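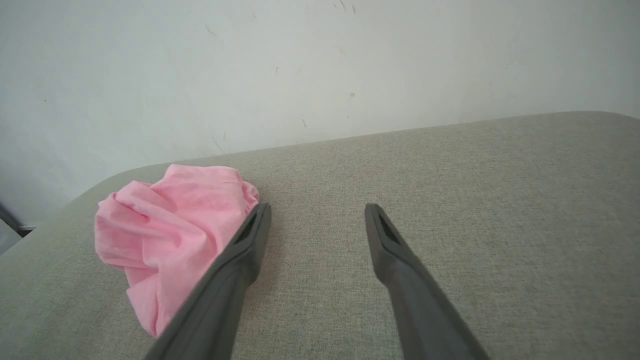

乾燥機から出した薄物がくしゃくしゃのダンゴになる件、また書きます。チケット373の続きです、川口です。ソファの座面に置いたピンクの薄い布、ギャザーの寄った端っこのほうがきゅっと縮まって、残りがその横にもこもこ山になってますよね。私が言いたかった「ダンゴ」はこういうかたまり方のことです! 畳もうにもまず端がどこか探すところから始まるので、洗濯物をしまう時間がどんどん延びていくんです。

## 基本情報

- チケット:373(再オープン)
- 日付:2022-02-20
- 書いた人:川口ひなた(Hinata Kawaguchi)
- 場所:Losetierの共同ランドリーと、各自の部屋
- 機械:Plalinumの乾燥機、奥のほう
- 症状:薄手でゴムやギャザーの入ったものが、ねじれて固まって出てくる。シワが深くて手でのばしても戻らない
- 困り度:中。着られなくはないけど毎回イラッとする

## 前回までのあらすじ

最初にチケットを立てたとき、私は完全に乾燥機の故障だと思ってました。ドラムの回転が片側だけになってるんじゃないか、とか。で、Demetrioさん(Demetrio Marín)が見に来てくれて、空のまま運転して、ちゃんと途中で反転してるのを確認してくれました。フィルターのホコリも取ってくれて、排気の口も見てくれて、「機械は普通です」で一度クローズ。

そのあとしばらくは気のせいかなと思ってたんですが、やっぱりなるんです。しかもタオルやジーンズはなんともない。なるのは決まって薄いもの、それもどこかがキュッと縮んでるもの。パジャマの下とか、ウエストがゴムのスカートとか、枕カバーの口にゴムが入ってるやつとか。なので今回は機械の話というより、入れ方と出し方の話として書き直します。

## 試したこと

### 1. 量を減らす

いちばんありそうなところから。いつもドラムの上のほうまで入れてたのを、半分以下にしました。

結果:シワは減った。でもダンゴは健在。むしろすき間があるぶん、小さいものが大きいもののまわりをぐるぐるして、パジャマのゴムのところにくつ下が巻き込まれてました。ほどいたら中からくつ下の片割れが出てきて、それはそれで探してたやつだったので嬉しかったです。

### 2. 大きいものと分ける

シーツと一緒に回すのをやめました。これは効いた! 効いたんですけど、シーツに巻き込まれるのがなくなっただけで、薄物どうしがからまるのは残ります。Ya-wenさん(Ya-wen Tang)の意見だと、シーツは袋みたいに口を開けて何でも飲み込むので、そもそも別にしたほうがいいそうです。シーツの中に小物が入ったまま乾かず冷たいかたまりで残ってたことが何回もあったので、これはもう今後ずっと分けます。

### 3. ネットに入れる

Mimettiの洗濯ネット、丸くて少し厚みのあるタイプに薄物だけ入れて回しました。

結果:悪化。ネットの中でぎゅうぎゅうに固まって、取り出したらおにぎりみたいになってました。あと真ん中がまだ湿ってた。

これは私の入れ方も悪くて、ネットひとつに詰め込みすぎです。あとで平たいネットに1枚だけ入れたらだいぶましでした。ただ1枚ずつネットに入れる手間を考えると、だったら干せばいいのでは……という気持ちになります。ネットの袋の口のファスナーを留めるのも、ぬれた手だと地味に面倒。

### 4. 柔軟剤を変える

Eusebioさん(Eusebio Vallejo)がChuの柔軟剤を分けてくれたので使ってみました。においはすごく好きです。からまり方は正直ちがいが分からず。生地のすべりがよくなればほどけやすいかも、という期待だったんですけど、ゴムのところは相変わらずでした。ただ静電気でパチッとくるのは減ったような。これは別件としてメモしておきます。

### 5. 温度を下げる

標準から低温に。時間は長くなります。

結果:シワがやわらかい! ダンゴにはなるけど、ほぐして手でなでるとだいたい戻る。標準だと折り目みたいにくっきりついてしまう線が、低温だとふわっとしたたるみ程度で済みます。これは続行。時間がかかるので、後ろに人が待ってるときは気まずいです。そこは相談させてください。

### 6. 終わったらすぐ出す

これ、たぶん一番大きいです。私、いつも終了のブザーが鳴っても部屋で何かしてて、かなり経ってから取りに行ってたんですよね。重なったまま放置されて、下になった薄物がそのままの形で落ち着いてしまう。で、部屋に持って帰って、ソファの上にどさっと置いて、またそこで放置。二段階で放置してました。

ブザーの前にランドリーで待つようにして、出したそばからゴムの部分を左右に引っぱって、ぱんっと振る。これだけで、持って帰った時点での様子がぜんぜん違いました。

## コメント欄から転記(途中でやりとりがあったので)

**Itziar**
> ゴム入りのものは裏返して洗ってますか? 裏返しのまま乾燥に入れると、すそがウエストの穴に入り込むことがあります。うちの子の服がそうでした。

**ひなた**
> 裏返してました! 洗うときは裏返しで、そのまま乾燥機に移してました。移すときに表に戻すの、やってみます。

**Demetrio**
> 途中で一度止めてほぐすのもいいですよ。扉を開けても設定は消えません。閉めてスタートを押せば続きから動きます。

**ひなた**
> えっ、消えないんですか。ずっと最初からになると思って開けられませんでした……。

**Ya-wen**
> 消えないよ。でも開けたら早めに閉めて。前に開けっぱなしで忘れた人がいて、私が閉めました。

**ひなた**
> それは私かもしれないです。すみません。

**Eusebio**
> 柔軟剤のボトル、まだ残ってたら返してね。

**ひなた**
> 廊下の棚に戻してあります、ありがとうございました!

## やりとりのあとで試したこと

Itziarさんの裏返しの件、当たりでした。洗濯が終わって移すとき、ゴム入りのものだけ表に返して、すそを軽く引き出してから入れる。そうすると、すそがウエストに入り込んで袋状になるのがなくなりました。今まで自分でダンゴの材料を入れてたわけです。

途中でほぐすのもやりました。低温で回して、半分くらいまで来たところで扉を開けて、薄物だけ取り出して一枚ずつ広げてから戻す。腕にかけて振る、くらいの雑さで大丈夫です。作業は5分で終わりました。混んでない時間ならぜんぜんできます。

あと、同じ条件で、途中でほぐさない回も試しました。

- ほぐした回:ダンゴなし。ウエストのところに細かいシワは残る
- ほぐさなかった回:パジャマの下とスカートがからまって出てきた。ほどけば普通

細かいシワについては、ゴムが縮んでる以上しょうがない気がします。はいたらのびるし。アイロンを当てようとしてゴムの際でもたもたして、かえって変な折り目をつけたことがあるので、私はもうそこは追いかけません。

## 部屋に持って帰ってからの話

ここは乾燥機と関係ないんですけど、同じチケットに書いちゃいます。

私の場合、洗濯物をいったんソファに置くのが習慣になってて、そこで止まるのが本当の渋滞ポイントでした。厚いものは見れば何か分かるからすぐ畳めるんです。薄くて丸まったやつだけが最後まで残って、座るときに端へ寄せて、また次の日も寄せて。寄せるたびにシワが増えるという。

で、順番を逆にしました。カゴから最初に薄物を出して、先に片づける。やり方はこんな感じです。

1. ギャザーかゴムの入った端を見つけて、両手で持って横にのばす
2. そのままぶら下げて、下のほうを軽く振る
3. 座面に置いて、真ん中から外に向かって手のひらでなでる
4. ゴムの側を最後に内側へ折り込む

ゴムの側から折ると、手を離した瞬間に縮んで全部くずれます。最後に折り込むと、ほかの部分の重なりで押さえられるので、引き出しに入れるまで形が保ちます。これはYa-wenさんがやってるのを横で見て覚えました。彼女は立ったまま空中で畳むので早すぎて参考にならず、ゆっくりやってとお願いしてもう一度見せてもらいました。

ソファの座面は布張りなので、つるつるの机の上でやるより布がすべらなくて、のばしやすいです。机だと片側をのばしてる間に反対側が戻ってきちゃう。ベッドの上もやってみたけど、沈むのでなでても平らになりません。座面くらいの固さがちょうどいい、というのが今のところの私の好みです。

## 残っている質問

- 低温コースは時間が長いので、夕方の混む時間に使っていいかどうか。ランドリーの貼り紙には何も書いてなかったです
- 途中で扉を開けてほぐしてる間、次の人が「終わった」と思って中身を出しちゃわないか。扉に札でも下げたほうがいいですか?
- Mimettiのネット、丸いのがもう使わないので、ほしい方がいたらどうぞ。穴はあいてません

**Demetrio**
> 低温、夕方も使って大丈夫です。手前の機械が空いてるときは奥を使ってくれると助かります。札はランドリーの引き出しに「使用中」のがあるので、それを使ってください。

**Itziar**
> 丸いネットほしいです! ブラウス用にします。

**ひなた**
> Itziarさん、ドアノブにかけておきますね。Demetrioさん、引き出しってどっちのですか、洗剤が入ってるほう?

**Demetrio**
> その下の段です。固いので少し持ち上げながら引いてください。

**ひなた**
> 開きました! 札もありました。

## ステータス

解決あつかいにしてもらってOKです。貼り紙に「ゴム入りのものは表に返して、すそを出してから乾燥へ」と一行足したいので、文面は3月の頭に下書きを持っていきます。静電気の件はここに混ぜると長くなるので、続くようなら別のチケットにします。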